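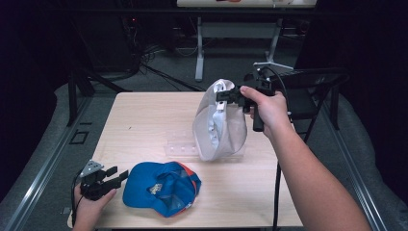
Cap bench, grey cap and clear holder, blue cap at front left.

6/1/21, Tuesday. Cap bench, Ekgate room

Continuing from the last entry on the cap holders. Rosine Millet is out until the afternoon, so the notes are mine (N. Lebrun) up to the line marked RM.

Purpose today: settle how the caps should sit on the clear acrylic holder, and decide which side of the bench is for caps waiting and which is for caps done. We have been doing it both ways and the notes don't match each other.

Materials: the grey-white cap and the blue cap with the orange-red trim. Clear holder, the low angled one. Square table. The Druver stand is still in its carton and I left it there.

Brim first. The grey cap has a stiffer brim than the blue one. Bend one end and the other end moves with it. The blue brim has some give and keeps a bend for a little while after you let go. If a cap is stored with weight on one side of the brim, the blue one will show it first. Wrote this on the shelf card too.

Holder. The edge of the acrylic is hard to see against the pale wood. I bumped it twice with my sleeve before lunch. Put a strip of masking tape on the table where the back edge goes, which fixes the position but doesn't help much with seeing it. Rosine suggested colored tape on the holder itself. I would like to keep the holder clean if we can, the adhesive clouded the last one and we never got it all off.

Cap position, three ways tried by hand:

Upright, crown up, brim forward. Sits fine. The grey cap stays put. The blue one slides a little toward the front and stops.

Upside down, lining up. Easy to check the inside and the tag without handling the cloth. The crown wants to fold in on the grey cap if it is pressed down at all. Set it down and leave it alone.

On its side. No good. Rolls off.

Going with upright for display and upside down for checking. Both to be written on the card by the holder so it isn't a matter of who is on the bench.

Lifting. Take the cap by the brim edge. Picking it up by the crown leaves a dent in the grey one that has to be pushed out from inside, and after a few times the cloth looks tired. The brim edge holds its shape and doesn't show marks so far. Check again in October when the caps have had more use.

Also from the brim: hold it near the middle of the edge. Toward the corner the cap swings and the lining catches on whatever is near it.

Linings. Pale in the grey cap, grey-blue in the blue cap. The pale one is going to show dirt. Wiped it with a barely damp cloth and let it dry on the rack, no water ring. The tag in the grey cap was curled over and I flattened it with a thumb. It curled again within the hour. Not worth cutting out, the size is on it.

Washing: the Mbeki sheet says hand wash, cool, reshape while damp. I have not tried it on either of these. Somebody washed a cap from the old box by machine last year and the brim came out with a wave in it, so please don't.

Bench layout as agreed: caps waiting at the front left, holder toward the back, done caps off the table and onto the shelf. Nothing stacked on the table. Stacking is fine on the shelf if the brims all point the same way and the crowns are nested. The box for the shelf is item 108 on the stock list, the shallow one. The deep one crushes the bottom cap.

Cables stay over the sides of the table and off the top. One lying across the wood caught the holder and turned it this morning.

Stock list now ends at line 2,094. I added the holder and the Druver stand. Two lines further up both say "cap, blue" and I can't tell which is this one. Left them both with a query.

RM, 3:30. Read the above. Agree on upright for display. I tried the blue cap upright again and it only slides if the back strap is let out all the way. Done up to a middle setting it stays where it is put. Please add to the card.

RM. On tape: tried a short piece of orange on the tabletop just in front of the holder, nothing on the acrylic. Easier to see from the stool. Leave it for this week and see if it lifts.

RM. The two "cap, blue" lines: one is the plain navy cap that went to Clitier with the coats. Struck it out and initialed it. The other is ours, trim added to the entry.

NL again. Card rewritten and taped to the shelf upright. Old card is in the back of this book.

To do:
Open the Druver stand and check the feet are all in the bag.
Ask Clitier if they want the navy cap's box back.
New masking tape, the wide roll is finished.
Second clear holder, same as this one, if the supplier still has it.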